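Podari Community Pantry
Progress report to the Stumana Fund, second period
Prepared by Geeta Uniyal, with numbers from Meenakshi Tyagi

Sending this the night before it's due, sorry. Meenakshi has the spreadsheets and will email those seperately. Same headings as last time, except where I ran two together.

Short version: deliveries to homebound households are running. The school break food boxes started on time in July. The second fridge is in. The Saturday-style cooking class idea is on hold until we find a kitchen with a working hood. Money is close to plan, fuel is over, packaging is under.
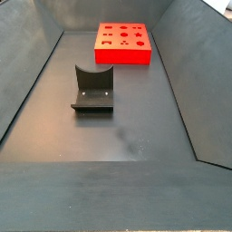 Food Access

Home deliveries. We said we'd reach 40 households by the end of this period and we are at 40. There is a waiting list now, which we didn't have in the spring. Most names on it came from the clinic on the hill and from people telling their neighbors. We have not advertised and don't plan to until there's another driver.

Routes. Started with two, now 3. The river route was taking too long, people at the end of it were getting milk after it had been in a cooler all afternoon. Split it in half. The new half leaves at 9 a.m. and the driver is back before lunch. Complaints about warm dairy have stopped. One complaint about a dented can, replaced.

What goes in a bag: rice or pasta, beans, canned fish or chicken, oil every other time, whatever fruit we can get, onions, potatoes, milk, eggs when the price lets us. Eggs were out for a stretch. We put in peanut butter instead and a lot of people asked to keep the peanut butter. So now there's a box to check on the form.

Low-salt bags. Not in the original plan. Asked for by so many older clients that we just started doing it. Green tag on the handle. Costs a little more per bag because the no-salt beans don't come in the big case. We'd like to count this under the existing food line and not open a new one, please tell us if that's a problem.

School break boxes. Picked up by families at the side door, 4 to 6 p.m. First pickup was chaos, everyone came at 4. After that we gave out colored slips with a half hour on them and the line was fine. Boxes have breakfast and lunch for each child for the week, things a kid can make alone without the stove. Parents told us to drop the instant oatmeal and add more tortillas. Done.

Boxes left over at the end of the first pickup went to the motel families the same night. No food thrown out from this program so far apart from some bananas.

Storage and Equipment

The second fridge was bought from Kwak, used, with a warranty, delivered on a truck with no lift gate. It fits. We had to take the storeroom door off to get it in and the door is back on but sticks. The old fridge is now for produce only and the new one has dairy, eggs and meat. Temperature sheets are on both doors and get filled in at opening and closing. I checked them for this report and there are gaps in the first couple weeks, none after.

Shelving: the plan had new shelves on the north wall. Landlord wants the wall looked at for damp first. Waiting on him. In the meantime the dry goods are on pallets, which is fine but hard on people's backs, and it means the person packing the bags walks back and forth more than they should.

Hand trucks, we bought 2. Should have bought them last year.

The scale broke. Replacement was not in the budget, paid for from general funds, not asking for it back.

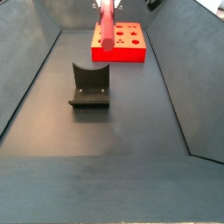 Also still need a decision on the freezer. There's a donor who will give us a chest freezer if we can show we have somewhere to plug it in, and the storeroom outlets are all on the same breaker as the fridges. Electrician has been asked for a quote. If it comes in low we'll pay out of the repairs line, if it's high we'll come back to you before doing anything. Frozen vegetables would help a lot in winter when the farm donations dry up, and we could say yes to the meat we currently have to turn down.

Sourcing

Garnent, the wholesaler, agreed to hold their price on rice and beans through the end of the grant year. That's a good thing, they didn't have to. In return we order once a month and take it all in one drop, so we need bodies on hand for unloading that morning. So far so good.

Farm donations strong: squash, cucumbers, more squash. Put recipe cards in with the squash, in English and Spanish. Tomatoes came late. Two of the farms that gave last year aren't giving this year, one sold, one had hail.

Grocery store pickups have been uneven. The big store switched managers and for a while the bread was going somewhere else. Meenakshi went in and talked to the new manager and the bread is back, plus bagged salad, which we can only use if it goes out the same day.

People

Paid staff unchanged, me full time and Meenakshi at half. We had hoped to bring her up to full time this period and couldn't. Her hours are over what she's paid for and I want that on the record here. If any of the packaging money can be moved to salary we would like to talk about it.

Drivers: one moved away, two joined. All have had the background check and the food handling course. The course is online now and takes an afternoon. One driver still needs to upload the certificate, she has it, it's the upload that isn't working.

Gas reimbursement is the line that's over. The split route adds miles. We raised the rate a bit too, drivers were losing money otherwise. At this pace the line runs out before the last month of the grant. Options: move money from packaging, or bunch the low-salt deliveries together on one run. Prefer the first.

What we learned from clients

We did a phone survey, short, 4 questions. Meenakshi and a student made the calls. Main things people said:

Deliveries later in the day are no good for people with dialysis or home aides. Morning is better.
Smaller bags of potatoes.
They would like to know what's coming so they don't buy the same thing. We're trying a text message the evening before. Not everyone has a cell phone so those folks get a call.
Several people said the driver was the only person they'd talked to that day. We don't have a plan for that, but drivers have been told it's fine to run late.

Not everyone picked up. We'll try the rest again next period at a different time of day.

Behind or changed

Cooking class, on hold as above. The church kitchen we were counting on has a hood that failed inspection. Looked at the one at the middle school, only free during hours when no one can come. Would like to carry this money over.

Website form in Spanish is up. Was supposed to be up last period. One of the drop-down menus is still in English, being fixed.

Next period

Winter bags, with soup and extra oil. Get the wall looked at. Freezer answer. Start taking names for holiday boxes earlier than last year, when we closed the list and then had to reopen it. Find a driver for the waiting list households, and if we find one, a fourth route.

Site visit: mornings are best so you can see the loading. Come before 9 if you can, wear shoes you don't mind getting dirty. Parking is in back, the front spots are for clients.

Receipts, mileage logs and the survey notes are coming with Meenakshi's spreadsheets. The bank statement for the last month wasn't out when I wrote this, she'll send it on when it is. Call the pantry line with questions and not my cell, I lose track of messages on there.

Geeta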